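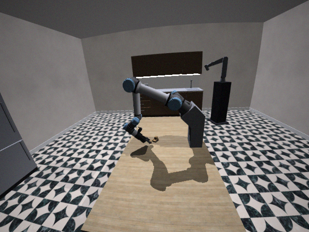 Figure 2. Simulated kitchen used for the planner tests. The main arm is in a pre-grasp pose with the fingertips close to the tabletop.

4.2 Collision checking near the table

Low side grasps are the hardest case for the Feltier planner. The gripper has to approach almost parallel to the wood, and the wrist joints leave little room for error. We therefore split each query into two stages. The first plans to a pre-grasp pose with the full collision model – arm, pedestal, table and kitchen units. The second follows a straight line in tool space, with contact allowed only between the fingers and the target.

We ran 2,000 queries with random object poses on the table. The single-stage baseline failed on 191 of them, mostly through elbow configurations that left no valid final approach. The two-stage version failed on 40. The second arm at the back wall was treated as a fixed obstacle throughout. Shadows and lighting have no effect on these results, as object poses were read directly from the simulator.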